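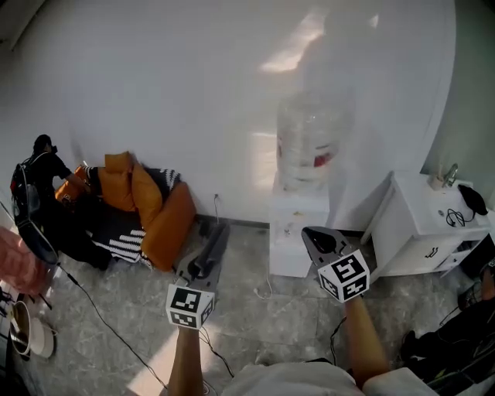 Outlet just above the baseboard, cord running down to the floor.

Home Energy for Renters, Session 2: Watts, hours and the number on your bill

Handout to go with the talk. My slides are mostly scribbles, so I've typed up the parts people asked me to repeat last time, plus a couple of sums we didn't get to.

Where we left off

Last session we went around the circle saying what we thought the biggest user of electricity in our homes was, and nearly everyone said the TV. I would have said the same before I started measuring things! We'll come back to that list at the end of tonight, so hang on to it if you wrote it down.

Watts are a speed

The trouble with the word "watt" is that it sounds like an amount of something. I find it easier to think of it as a speed, like miles per hour. The label on the bottom of a small heater might say 750 watts. That tells you how fast it uses electricity while it's running, and says nothing at all about how much you'll use this month. For that you need to know how long it's on.

Your bill is in kilowatt-hours (kWh). One kWh is what you use if you run something at 1000 watts for one hour, or something at 500 watts for two hours, or a 10-watt bulb for 100 hours. Same amount each time, same cost on a flat rate.

The sum we'll be doing all evening:

watts x hours, divided by 1000 = kWh

Worked through: the little heater

Say my heater is 750 watts and I leave it on for six hours in the evening while I'm grading.

750 x 6 = 4500
4500 divided by 1000 = 4.5 kWh

Do that every night for 30 nights and you're at 135 kWh. If your rate is 20 cents per kWh (check your own bill, please, they vary a lot) that's $27 for the month. One caution: a heater with a thermostat cycles on and off, so the real figure can be a good deal lower. The sum gives you the ceiling.

Now the phone charger, which everybody feels guilty about. Call it 5 watts while it's charging, for three hours a night. That's 15 watt-hours, or 0.015 kWh. Over 30 nights it comes to 0.45 kWh, so nine cents. You can stop feeling guilty about the phone charger.

Things that are never quite off

Standby power is the small trickle a device pulls when you think it's off: the clock on the microwave, the cable box, the speaker that is waiting to be spoken to. Each one is tiny, but there are 8,760 hours in a year and they're on for all of them. A box drawing 5 watts around the clock uses 43.8 kWh over the year. At our pretend 20 cents that's $8.76 – not a fortune, but I have four of these things behind one bookcase.

Uzma Satti asked whether a power strip with a switch helps. Yes, as long as you really do switch it off, and as long as nothing on it needs to stay awake (routers, medical equipment, anything that records on a schedule). And please don't run heaters off a power strip. Plug those straight into the wall.

Reading your own meter

A digital meter shows one running total. Write it down, wait a week or a month, write it down again, and take the first from the second. My July reading was 1246, and a month later it was 1415, so I used 169 kWh. That's low because I have gas for hot water and cooking, so don't compare yourself with me. Compare yourself with you, same month last year if you can find the bill.

If you have the older kind with dials, go left to right, and when the pointer sits between two numbers take the lower one (between 9 and 0, take the 9). Some dials turn backward. Noman Talpur brought in a nice photo of his and we'll pass it around at the break.

Before next time

Pick three things you plug in. Find the label on each, write down the watts, and guess the hours per day. If the label only gives volts and amps, multiply them together and you'll have a decent upper figure. Then take two meter readings a few days apart, at the same time of day.

I have two plug-in meters to lend out, sign-up sheet by the door. Bring a recent bill next week too, cross out your account number if you like. We'll start with the fixed charges.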